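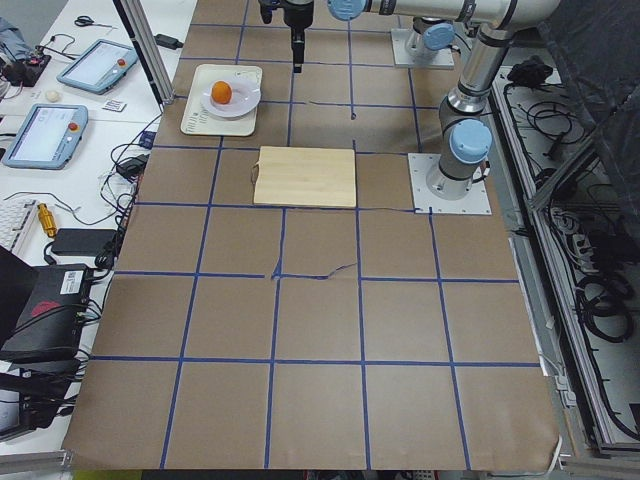
Indoor rowing was the subject of our sports science project this year, and we picked it for a simple reason - almost every gym has a rowing machine and hardly anyone in our class knew how to use one properly. We wanted to find out what a complete beginner could gain from a short program, and we wanted to do it ourselves instead of only reading about it. Since we rowed early, food became a topic on the very first morning. A small piece of fruit, like the round orange one on the white plate, was as much as most of us wanted beforehand, and a real breakfast came later. We were surprised by how much we enjoyed the whole thing (even the people who had signed up because swimming was full!).

The group

Twenty-one students from Requena College took part. None had rowed before, on water or on a machine. Some played team sports, a few ran, and several described their exercise habits as "walking to the bus." We trained in the small gym at the Prevel sports hall, where there is a row of Borano machines along the back wall. They are air-resistance machines with a damper lever on the side, and they are loud when everyone pulls at once, which we came to like very much.

We rowed from the end of August until the fall break. Each person kept a log of minutes on the machine, how hard the session felt, and anything that hurt. By the end the logs added up to 2,555 minutes of rowing for the whole group. Warm-ups and stretching are not in that total.

Learning the stroke

The rowing stroke has a push and a return. During the push, called the drive, you press with the legs, then swing the upper body back a little, then bring the handle in to the lower ribs. On the way back, called the recovery, everything happens in the opposite order: arms out, body forward, knees up. It sounds easy. Then you sit down and your knees come up too early and the handle has to jump over them, and everybody laughs, and you start again.

We spent the first sessions on nothing but this. We rowed with arms only, then arms and body, then half the slide, then the full slide. Going slowly was the best decision we made in the entire project. The students who wanted to sprint on the first morning were the same ones who had sore lower backs the next day, and their logs say so in very strong words.

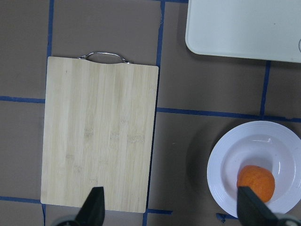 Do you need strong arms to be good at rowing?

Strong legs matter much more. The biggest part of each stroke comes from pushing against the footplates, and the arms only finish the movement. In our group the cyclists and soccer players picked up speed faster than the students who mostly lifted weights for the upper body, although everybody's grip got tired in the beginning.

Another thing we had to unlearn was the damper setting. Most of us put the lever at the top because it seemed like the harder and therefore better workout. A high setting makes each stroke feel heavy, a bit like moving a wide, slow boat, and the lower back pays for it when technique is poor. A middle setting let us keep a steady rhythm for longer, and how hard we worked still depended on how hard we pushed.

The test

For our measurement we chose a 500 meter row. It is short enough for a beginner to finish and long enough to punish a bad start. Everyone rowed it two times, once after the technique sessions and once in the final week, on the same machine and with the same damper setting. We also asked everyone to give the effort a rating straight afterward, before looking at the clock, so that a good or bad time would not color the answer.

Most of the group rowed faster in the second test. What pleased us even more was the way they rowed it. In the first test nearly everyone flew through the opening strokes and then suffered badly, and the pace on the monitor dropped with every pull. In the second test the pace was far more even, and many students had something left for a final push.

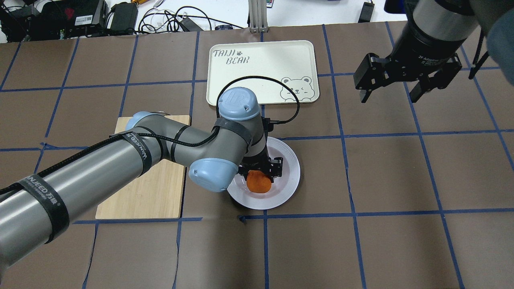

The effort ratings were less clear. Several people rated the second row as harder, even with a better time, and we think they had simply learned how to push themselves. A few rated it easier. With a group this small and no comparison group we can't say how much of the improvement came from fitness and how much came from technique or from knowing what to expect. If we did it again we would add a longer, gentler row and check heart rate too.

We had planned to use the Grirnard training app for the logs, but the phones kept sliding off the machines and we went back to paper after the first week. Two logs have gaps because of colds. We left those students in the total minutes and took them out when we looked at the ratings.

What we would tell a beginner

Learn the stroke before you worry about speed. Set the foot straps across the widest part of the foot, tight enough that your heels can lift a little without your feet slipping. Keep a loose grip. Look ahead, with your shoulders down, and let the return take longer than the push. Stop if your back hurts and have someone watch you from the side, because you can't feel your own mistakes very well at first. And try rowing next to a friend at the same rhythm - it was the best part of the mornings for nearly all of us, and a good number of the group still meet at Prevel before class to do it.

Related projects
Stretching habits in college runners
Does music change walking pace?
Balance training for soccer players
A beginner's season of lap swimming

Contact | Copyright Requena College Student Projects | Back to top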